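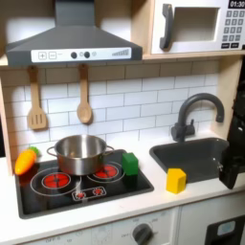 The play kitchen at robotics club, with the carrot on the cooktop and the gripper over by the sink.

Robotics club is cooking (sort of)

2024-04-05

I stopped by the robotics club after school this week because Hidayah Gunawan told me I had to see the kitchen. She wasn't kidding! It's a toy one, with a range hood and a little microwave that says 01:30, and the club has spent the whole spring teaching a robot arm to work in it.

The club has 12 members this year and they're getting ready for the Zanden Challenge in June. Each team gets 5 minutes at a kitchen they've never touched before, and the judges call out jobs like "put the green block in the pot" or "clear the stove." You score points for every job the arm finishes, and you lose some if you knock stuff on the floor. I asked how many points you need to win and got three different answers, so I'm leaving that one alone.

Ye-rin Kwak is the team captain, and she let me sit next to her while she worked. She says blocks are the easy part now. The pot is what drives everybody up the wall, since it's shiny and the rim is curved and you only get a thin bit of metal to hold on to. "I dream about that pot," she told me, and I think she meant it.

Tae-yang Kong and Ha-rang Geum write most of the code (they call their program Wekine, and no, they wouldn't tell me what it stands for). They keep a log of every single practice try, and it was up to 1079 when I was there. Ha-rang reads the log on the bus. I looked at one page of it and understood the word "carrot."
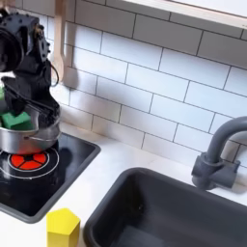 What's next

The club still needs to pay for the trip. Entry is $50, which is covered, but the van isn't, so there's going to be a bake sale in the front hall - real food, from a real oven. Hye-jin Min is in charge of it and she's looking for people who can bring brownies or anything without nuts.

They're also holding an open practice before the challenge, and you can come pick a job for the arm to try. Ye-rin asked me to pass along that "make me a sandwich" has been suggested already, a lot. I got to pick one while I was there and went with moving the yellow block. I won't say how it went, because Tae-yang made me promise, but I had a great time and I'm going back next week.

If you want to join for next year you don't need to know any coding. Hidayah started out just labeling cables, and now she runs the arm at half the practices. Stop by the lab after last period or talk to any of the members.

More from Clubs
Chess team splits its matches at Abubakari
Yearbook wants your hallway photos
Spring musical adds a second matinee
Garden club seed swap: what to bring

Contact the newsroom | Copyright 2024 Cleltine Student News | Back to top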